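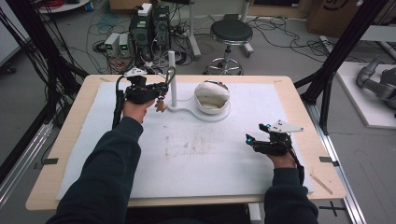 Cup and stand task on the foam board, with a hand-held gripper in each hand.

Household Task Recording: Tips for Operators
Soltum Workshop Notes, revised September 28, 2021

The following advice applies to all operators recording demonstrations with the paired hand-held grippers. The learning system copies what it is given, and careless handling will be learnt as readily as good handling.

Setting the table
Lay the foam board flat and mark its edges on the rim with black tape. A board that has shifted should be returned to the tape before the next recording. Smudges may be left, but crumbs and grit must be brushed off.

Vary the starting position of the cup. It should sometimes stand upright and sometimes lie on its side — the system needs to meet both.

Handling
Move at an even pace and keep both grippers in view. Close the fingers fully before lifting. Cables should run back past the hand and never across the board.

If an object is dropped, continue and recover it where this can be done calmly. Such recordings are kept and labelled "recovery". Recordings in which a bare hand touches an object are to be discarded.

Length of session
Operators may record up to 22 demonstrations before a rest. The Plundia set at present holds 1736 demonstrations, of which 354 are recoveries.

Questions about labelling should be addressed to Dilek Polat. Worn gripper fingers are to be handed in at the Cillden store before the next session.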